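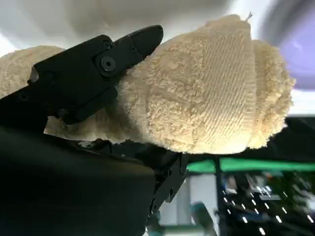 Skerketti bath towels, the cream ones -- three months in

Print this page | E-mail to a friend
Reading time: 3 minutes

Quick one as I'm between changeovers. Bought a set of these in May for the holiday let and people keep asking, so.

Ordered from Kanaan, the linen place. 22 towels, bath size, cream. They do a white and a slate as well. Went cream as white goes grey on our water and slate shows every bit of fluff.

First impressions. Thick. Proper looped pile, both sides, good weight when you pick one up. Bit of shedding out of the packet, all over my black trousers. Wash before use, label says so, do it. Twice if you can. First wash filled the filter, second one hardly anything.

Drying you. Fine after the second wash, a bit slidey before that. No softener! Softener ruins them, they just push the water about. I use half the powder it says on the box and a splash of white vinegar now and then. Guests have not mentioned smelling of chips.

Drying THEM. This is the grumble. Slow. On the line on a breezy day, lovely, in by teatime. On the airer in the back kitchen, next morning and the hems still damp. Tumble dryer takes 90 minutes on the normal setting for a load of four, and that's with a good shake first. My old Brondwood ones were done in an hour, but they were thin as anything and you could read the paper through them by the end.

Storage. They're bulky. Folded in thirds they won't go in the cupboard at Cenercombe with the door shut, so I roll them. Rolled they sit in the baskets alright, and look quite smart on the end of the bed.

Wear so far. One pulled loop, snipped it, no run. Hems straight still, which the Brondwoods weren't after a fortnight. Fake tan came out at 60 with a soak. Mascara mostly did. Hair dye did not, that one is now the dog's.

Colour has held up, maybe a shade lighter then it was. Only notice next to a new one.

Gripes. Hanging loop is on the short side and too small for our hooks. Hand towels sold seperately and never in stock the same week. Delivery turned up in two lots with no note, so I'd rung up about the missing half before it came.

Would I buy again? Yes for the let. For home, no dryer and a family of five, probably get something lighter.

Four out of five. Loses one for the drying and that silly loop.

Comments (3)

Aled Parry
Agree on the drying. We peg ours by the short end and it seems to help. Did you get the bath sheets as well or just the bath size?

Ffion Gough
Mine went a bit stiff after line drying, ten minutes in the tumble sorts it. Still shedding on wash four though, is that normal?

Aled Parry
Ffion -- ours stopped after five or six. Keep them away from anything dark till then.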